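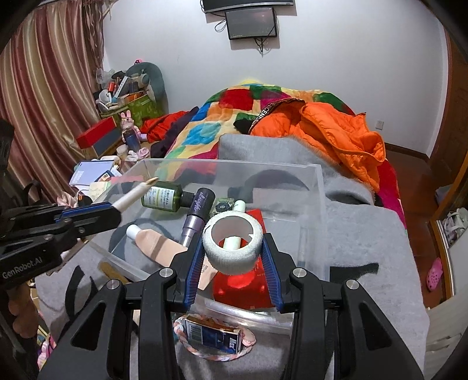 Clearing small items on the bed: the right gripper has the tape, the left one has a pen.

Visit report, Triltosero home recording program, Rumenley
November 27, 2019

I spent a day with Triltosero in Rumenley, where Wyn Morris runs the home recording side. Pritchard paid for the train and asked me to write up what I saw.

The program collects examples of people tidying their own rooms. A person holds a gripper in each hand and does the job with those instead of fingers. The camera on the gripper records the whole thing, and the recordings are used to train a model. No robot is needed until much later.

We went to a bedroom first. The task was sorting small things at a clear plastic storage box on a gray blanket: a glass bottle, a couple of cosmetic tubes, a little carton, a roll of white tape. Wyn asks people to leave the rest of the room as it is. There was an orange jacket on the quilt and a full shelf by the curtain, and both stayed put.

Each person is asked for 30 takes per session. A take is thrown out if an item is touched with a bare hand. Of the first batch I watched, 2 were thrown out for that.

I tried it myself. The tape was easy enough. Pens are harder, as the fingers have to meet the barrel square on or it swings. My wrists were sore after seven takes.

Back at the office we looked at how takes are labeled. One person labels, a second checks. They have 300 takes from Rumenley so far and want the same from Stistside, where recording starts in May.

Wyn would like us to send a list of household items we care about. I said we would. Lunch was at the canteen downstairs, and the last train back is earlier than the timetable on the wall says.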